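Dusar Public Library to Close Reading Room for Wall and Ceiling Repairs

May 13, 2023

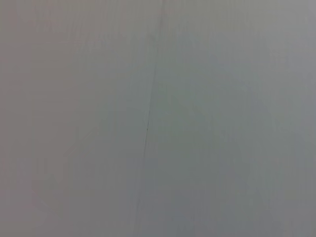 Closure begins after the spring term

The Dusar Public Library will close its main reading room this summer for repairs to the interior walls and ceiling. The work was approved by the library board at its regular meeting and will be carried out by Kovano, a building repair firm that has worked on two other public buildings in the town.

The reading room will remain open on its usual schedule until the end of the school term. The rest of the building, including the children's section, the public computers and the front desk, will stay open during the work. The library expects to reopen the reading room in October.

A survey of the building was completed last winter. It found hairline cracks in the plaster of the reading room and signs of old water damage near the north windows. The survey reported no danger to visitors. It advised that the plaster be repaired before the next heating season, when changes in temperature could cause further damage.

Scope of the work

The contractor will remove damaged plaster, repair the surface beneath it and repaint the room. The ceiling will be treated in the same way, and the light fixtures will be taken down, cleaned and fitted with new wiring. The window frames on the north side will be sealed. The wood floor will be covered during the work and will not be replaced.

Noise is expected on weekday mornings. The library has asked that the loudest work be finished before the homework club begins its afternoon sessions. Visitors who need a quiet place to study may use the meeting room on the second floor, where 13 desks will be set up. Desks may not be reserved, and visitors are asked to limit their stay to two hours when others are waiting.

Books to be moved

A total of 2,441 volumes will be removed from the reading room shelves before work begins. Of these, 1,141 will be placed on temporary shelves in the hallway and will remain available for borrowing. The others, mainly bound newspapers and older reference works, will be kept in storage at the Skarkeo branch.

Stored items may be requested at the front desk or by telephone. Requests received before noon will normally be filled the next working day. Items from the local history collection may be consulted at the Skarkeo branch only and may not be sent between buildings. The branch will extend its hours by one hour on two evenings each week while the reading room is closed.

Loan periods for books already checked out will not change. Borrowers may return items to either building or use the outdoor book drop on Fawzy Street, which will be emptied twice a day.

Funding

The repairs will be paid for from the town's building maintenance fund and a grant received by the library last year. No change to library fees is planned. The board also set aside a small reserve to cover any further damage found once the old plaster has been removed. Any part of the reserve that is not spent will be returned to the maintenance fund.

Events during the closure

Programs normally held in the reading room will move to other locations. The evening lecture series will meet in the town hall annex, and the book discussion group will meet at the Skarkeo branch. The summer reading program for children will take place in the children's section as usual, with 11 sessions planned.

A revised calendar is available at the front desk and at the branch. Questions about access to the building, including the use of the side entrance and elevator, may be directed to the library office during opening hours.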